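Cleared the whole work mat today. Everything off. I keep walking past it to admire it!

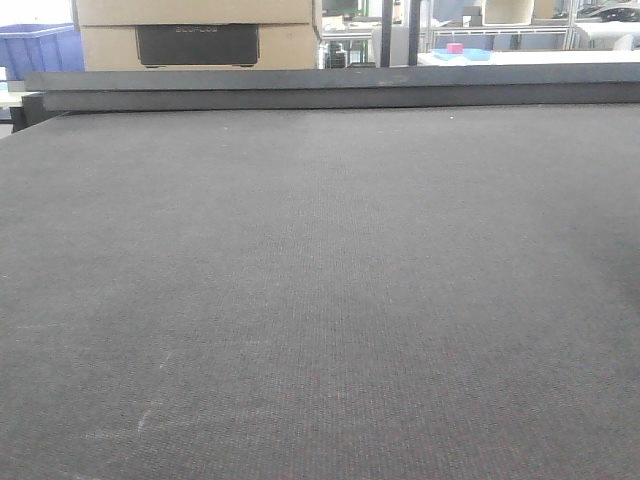 Areti Kouris
Bench tidier and parts sorter, Pundness workshop

OK so I gave myself 21 minutes and a podcast, and it took nearly 100. Most of that was me finding things and going "oh, THERE you are" – three hex keys, a tape measure, the good tweezers.

Look at that big gray mat with nothing on it though. I had forgotten it has little dots all over (faint ones, in a grid). Very handy for lining stuff up when you can see them, ha.

There are some pale scuffs and scratches down toward the lower left. I'm leaving them alone. Gemechu swears by a damp cloth and a drop of dish soap, so if anyone has done that on a mat with this kind of grain, tell me how it went before I try it.

Background is another story, I know, I know. Cardboard boxes, the blue bin, all of it still back there behind the rail. The boxes are next on my list – I've been saying so since September.

New rule for me: mat gets cleared before I go home, even if it all just goes in a tray. Costel gives it 3 days. Rude!

Anyway, what do you all keep out on your bench full time? I'm thinking cutters, one pencil, and the small screwdriver set. Maybe a mug. OK, definitely a mug.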